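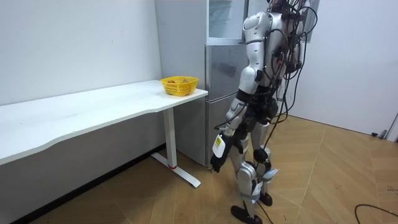
The white desk and the silver refrigerator on our ground floor in Clurkham.

About Ledesma

Ledesma is a small company which furnishes work rooms and staff kitchens. We were founded by Octavian Roman and Darius Enache, who before had worked together in a furniture store in Tellach. Today we have 3 fitters, 2 planners and one very full van.

Most of our clients have a room that must do several jobs. People write there, eat lunch there and receive visitors there. For this reason we like to put the desk and the refrigerator in the same plan from the first day. A refrigerator needs space for its door, and a person at the desk needs space to push back the chair. When these two spaces cross each other, somebody is always standing up.

For desks we often propose a long white top with a curved front edge. It is softer to walk past than a straight one, and in a narrow room you notice this in the hip. For the floor we recommend light wood patterns, which make a room brighter in December, when it is dark already at four.

Until now we have furnished 713 rooms, the biggest part of them for offices and schools. Our storage in Burkoto keeps spare legs, handles and shelves for older orders also, so please ask before you throw away a good table.

Hywel Voyle makes the measurements and the drawings. Iulian Manole is responsible for delivery and assembly. For a first visit please write to Cleiton Miranda, who answers in English and Portuguese. The first visit is free of charge inside Clurkham and Tellach.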